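Microfiber noodle mitts - worth it or not?
Cleaning & Laundry > Tools and Supplies
7 replies, 782 views

dustbunny_ohio
Every list I read says to swap rags for one of those noodle mitts with the thick strands. The Tolura one gets pushed the hardest. I have a hard time believing a shaggy glove picks up more than an old T-shirt. Has anyone used one for longer than a week?

Marrowfat
Two years here. Fine on baseboards and blinds. Useless on anything greasy. The strands grab crumbs and then you spend ten minutes picking them out over the trash.

pegboard_pete
Disagree. Shake it outside, wash it without softener, done. I keep a blue one for the metal bins in the shop and it beats a brush on fine dust.
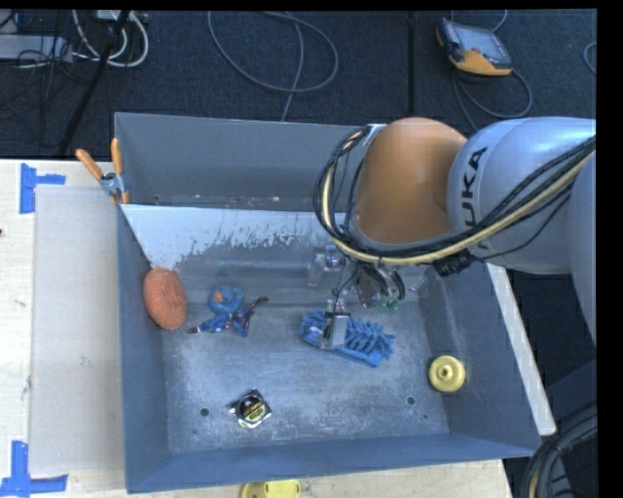
Blue mitt, gray divided bin. Click to enlarge.

dustbunny_ohio
Pete, I see bits of reddish and pale stuff along the bottom of the narrow back section. So what is the mitt supposed to do about that? Looks like a job for a shop vac to me.

pegboard_pete
Sure, vac first for the chunks. I never said it does chunks. The mitt is for the film that's left on the floor and walls.

Marrowfat
That floor is scratched up pretty good too. I'd worry about grit in those strands making it worse. Once sand gets down in there you're basically wiping with sandpaper.

pegboard_pete
It's a bin. I'm not entering it in a car show.

lint_trap_77
I own the Hikell version and the Tolura. Can't tell them apart except for the price. The flat side does most of the work on both of them, so I don't know what the noodles are for besides looking busy on a store shelf. If you want one, get the cheap one and don't use it dry on anything with a shine you care about.

Marrowfat
The noodles do help on blinds. I'll give them that much.

dustbunny_ohio
OK, so blinds yes, grease no, crumbs no, bins depends who you ask. I'll try the Hikell on the blinds and keep my T-shirts for the rest.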